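Speaker notes: Getting enough examples without wearing everybody out
Farkus meetup, Friday slot, 40 minutes with questions
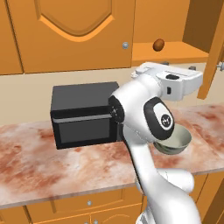
How many examples does one kitchen task need before the policy is any good?
Fewer than we first collected, as long as the starting positions are spread out. Our best run on the cabinet task used 376 demonstrations, and it beat the one trained on all 2,310.

Let that number sit for a second. People will want to argue, and I love this argument, so leave room for it at the end.

Next: how we collect. One person drives the simulated arm in Florik, we save every step, and between takes the kitchen gets reshuffled. Wood finish, counter stone, where the bowl starts, what's on the shelf. Mention that reshuffling is a single line in the config now (it used to be a whole afternoon!).

Pause here and ask who has driven an arm by hand. Usually a few. Ask them what went wrong on their first grasp.

Then the part I'm most excited about: bad takes. We used to throw them out. In August we started keeping the ones where the driver misses and recovers, tagged separately, and the policy picked up the recovery too. It backs off and tries again, and the first time I saw that I yelled loud enough to scare the next room. Play the Stumden clip, sound off.

Caveats, don't rush them:
- all of this is sim, and the Noiphan transfer tests are only half done
- 5 drivers, all on our team, all right-handed
- open cabinet doors still cause more collisions than anything else we've tried

If time is short, skip the storage format slides and go straight to the driver habits plot. Somebody will ask about replaying with different lighting. Yes, we do it, and the settings are on the backup slide.

Leave the repo link up during questions.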